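Working Next to the Arm: Bench Tips from the Ornville Workshop

We have had a robot arm on the sorting bench at Boswood for 28 weeks now. It does the dull part of the job, which used to be done by whoever drew the short straw, and the rest of us have had to change a few habits. These are the tips we give to new starters.

Clear the bench before you start a run. Mugs, pencils and tape measures all belong on the side shelf. The arm will push a mug off the end of a bench without slowing down.

Put the pieces back where the sheet says. When people did all the sorting, you could leave a tray a hand's width out and the next person would cope. Now it costs a stop and a restart.

Keep colours that go together in the same group. It makes a wrong piece easier to spot when you walk past.

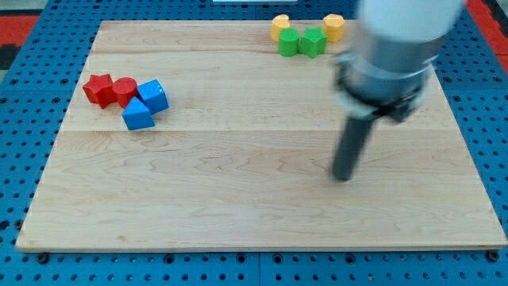

Wipe wooden boards with a barely damp cloth and dry them straight away. Oil is fine on a chopping board at home but leave it off here, as small parts slide on it. If a board rocks, check the feet first. A folded bit of card is not a repair.

Stay out of reach while the arm is moving. If something falls over, press stop, wait until it is still, then pick the piece up. Tie back long hair and take off lanyards.

Write down every stop. We keep a plain notebook by the switch with the time and what went wrong. In the first month we had 82 entries. In December there were 7, and most of the drop came from tidier benches.

Swap jobs at the break. Watching a machine is more tiring than it sounds, and people who used to sort all morning miss using their hands. We now split the shift between watching, checking and repairs. Anyone who wants to learn the Heltirex controls can ask to be shown, and the Marciniak manual is in the top drawer. Please put it back when you have finished with it.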